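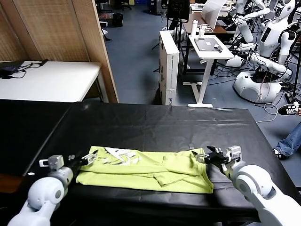

I own too many T-shirts from events, and I love every one of them! The free shirt gets a bad name. People say it's scratchy, badly cut and bound for the rag bin, and sometimes they're right. But give me a loud shirt from a small-town fun run over a tasteful gray one from the mall any day.

My favorite came from the Kikside river swim, where Marjorie Holroyd handed me a size too large and told me I'd grow into it. I was forty-four. I've slept in it, painted a porch in it and worn it to a wedding rehearsal (long story). Strangers stop me – in Gerkton, in airports, once at the dentist – to say they swam it too. No plain shirt has ever done that for me.

So print them, I say, but print them well. The Treloar library fair sold 3000 tickets last August and ordered only 1021 shirts, on thick cotton, with a drawing by Ashley Bellamy on the front. People had to ask for one, and the ones who asked still wear theirs. I see that drawing all over town and it cheers me up every time! 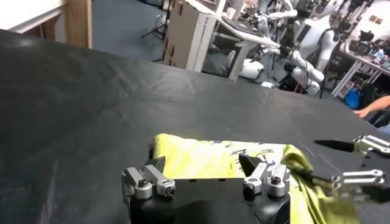 Should a small event still bother with shirts?

I think it should, as long as people pick their size ahead of time and the design is one they'd wear to the grocery store. Bright colors, please. Mine are all going to be worn until the collars give out.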